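The tins that Menaka Kodikara could not leave behind
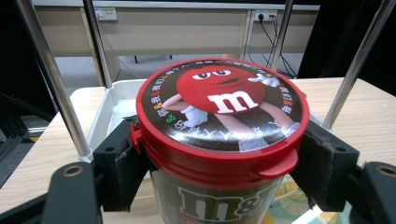 An M&M's canister with the red character on its lid.

When Menaka Kodikara moved to Altholm, she brought two suitcases of clothes and 54 empty sweet containers. Today she has 1,166.

"My mother kept buttons in them, and rice, and letters," she says. "I learned that you do not throw away a good lid."

She buys mostly at markets, and she never pays more than 40 dollars. The favourite one is a grey toffee tin from her aunt — it has no colour left on one side.

Her neighbour Jahangir Herath built the shelves last April. "I measured for half of it," he says. "She did not tell me about the garage."

Does she eat the sweets also? "Of course. But slowly, my dentist is reading your newspaper."

She is looking now for a Rakira cocoa tin with the original paper inside.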